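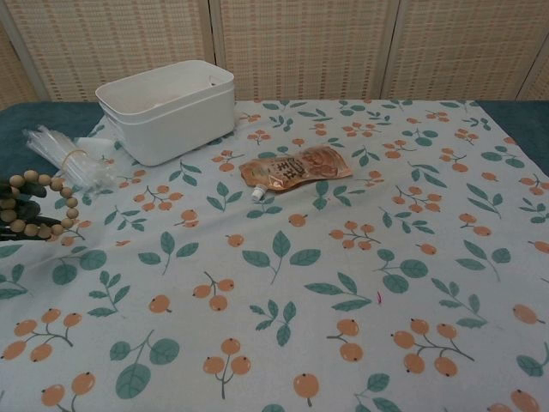 Progress report, second period
Project: Reading Time and Line Breaks in Narrative Verse
Prepared for the Lamano Fund by Rosângela Guerra
17 Dec 2016

Status
Eye-tracking sessions for the first reading task are complete. Of 30 readers enrolled, 22 gave usable recordings. The other eight lost calibration in the second block and were excluded under the rule set in the original plan.

Materials
The stimulus set now holds 143 passages, each in a lineated and a prose version matched for word frequency and length. The Kołodziej translations were dropped after the pilot – their punctuation differed too much between versions.

Analysis
Fixations on line-final words are longer in the lineated version. The effect is smaller at enjambed breaks than at end-stopped ones. Regressions show no clear difference so far. The models do not yet include reading experience as a predictor, and the estimates should be treated as provisional.

Budget
Spending is within the approved lines except for participant payments, which are over by $225. We ask to move this amount from travel.

Next period
The recall task starts in January. Scoring sheets have been drafted and a second rater is being trained. Binico has renewed the software license.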